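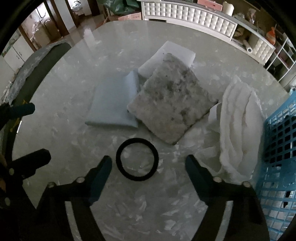

코팅기 롤러 교체와 장력 맞추는 방법

작성일 2020.08.10

종이 코팅기를 오래 쓰다 보면 필름이 한쪽으로 밀리거나 가장자리에 잔주름이 생깁니다. 대부분 고무 롤러가 닳았거나 좌우 장력이 틀어진 경우입니다. 이 글은 Weretti 탁상형 롤 코팅기를 기준으로 썼고, Basedix 계열도 덮개 나사 위치만 다를 뿐 순서는 같습니다.

준비물

육각 렌치 5mm
교체용 고무 롤러 1조(상, 하)
보풀이 없는 천, 이소프로필 알코올
내열 그리스 소량
시험용 용지와 필름

롤러는 폭 400mm용을 주문합니다. 같은 폭이라도 축 끝이 둥근 것과 한쪽이 깎인 것이 있으니 기존 롤러의 축 모양을 먼저 확인하세요. Latico에서 나오는 호환 롤러는 축 끝이 깎인 형태만 있습니다.

1. 전원 끄고 식히기

히터를 끄고 롤러를 공회전시키면서 표시 온도가 내려가기를 기다립니다. 뜨거운 상태에서 바로 멈추면 고무가 눌려 자국이 남습니다. 충분히 식으면 전원 코드를 뽑습니다.

2. 필름 빼기

상하 필름을 롤러 앞에서 자르고 필름 축을 들어냅니다. 남은 필름은 끝을 테이프로 고정해 둡니다. 위쪽과 아래쪽 필름이 감긴 방향이 다르므로 축에 표시를 해 두면 다시 끼울 때 헷갈리지 않습니다.

3. 측면 덮개 열기

좌우 덮개의 나사는 모두 11개입니다. 뒤쪽 나사가 조금 더 길기 때문에 따로 보관합니다. 오른쪽 덮개 안에는 온도 센서 선이 지나가니 당기지 말고 천천히 벌립니다.

4. 기존 롤러 분리

압력 레버를 '해제'로 돌린 다음 위쪽 롤러부터 뺍니다. 베어링 고정 링을 벗기고 축을 기어 반대쪽으로 밀면 빠집니다. 아래쪽 롤러도 같은 방법으로 분리합니다. 베어링을 손으로 돌려 보아 걸리는 느낌이 있으면 함께 교체합니다.

5. 청소

히터 판과 롤러 자리에 굳은 접착제를 알코올 묻힌 천으로 닦습니다. 칼이나 철 수세미는 쓰지 않습니다. 잘 안 떨어지는 부분은 천을 잠시 덮어 두었다가 닦으세요.

6. 새 롤러 끼우기

축 양 끝에 그리스를 얇게 바르고 아래쪽부터 넣습니다. 고무 면에 그리스가 묻었다면 바로 닦아냅니다. 고정 링이 홈에 완전히 들어갔는지 확인한 뒤 기어를 손으로 한 바퀴 돌려 봅니다.

7. 좌우 장력 맞추기

덮개를 닫고 필름을 건 다음 조절 나사를 양쪽 모두 끝까지 풀었다가 같은 횟수만큼 조입니다. 시험 용지를 넣어 결과를 봅니다.

필름이 왼쪽으로 밀림: 오른쪽 나사를 반 바퀴 조임
필름이 오른쪽으로 밀림: 왼쪽 나사를 반 바퀴 조임
가운데만 주름: 양쪽을 같은 양으로 조금씩 풂
가장자리 들뜸: 온도를 한 단계 올리고 다시 시험

한 번에 많이 돌리지 말고 조정할 때마다 용지를 새로 넣어 확인합니다.

참고

Tsegaye 구형 모델은 압력 레버가 없고 좌우 손잡이를 13회 돌려 해제합니다. 이 모델은 위쪽 롤러가 스프링에 눌려 있으므로 덮개를 열기 전에 반드시 손잡이부터 푸세요. 새 롤러는 처음 며칠 동안 조금씩 자리를 잡습니다. 그 뒤 장력을 한 번 더 점검하고, 조절 나사의 위치를 기계 옆면에 연필로 표시해 둡니다.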